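Teaching the drawer task in the simulator
Before the Skallport arms on our shop bench run anything, we try it in a simulated copy of the table. Load the Nesavley table file, set the step rate to 200 and put the can on top of the cabinet for the first reach test.

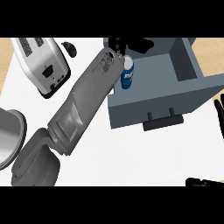 Written by Abdelaziz, workshop robotics lead

Step 1. Check the reach
Jog the arm toward the can at low speed. Keep the wrist clear of the cabinet's left edge - the collision shape is slightly bigger than the drawn one.

Step 2. Set up the drawer
Reset with the can on the table, left of the cabinet. Open the drawer from the joint panel and leave it empty. Both hands should start low, fingers up, with neither one on the handle.
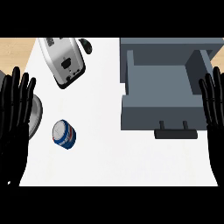

Step 3. Record
Save 12 runs in Eltix, then delete any where the can tips over. Three clean ones are enough for a first replay.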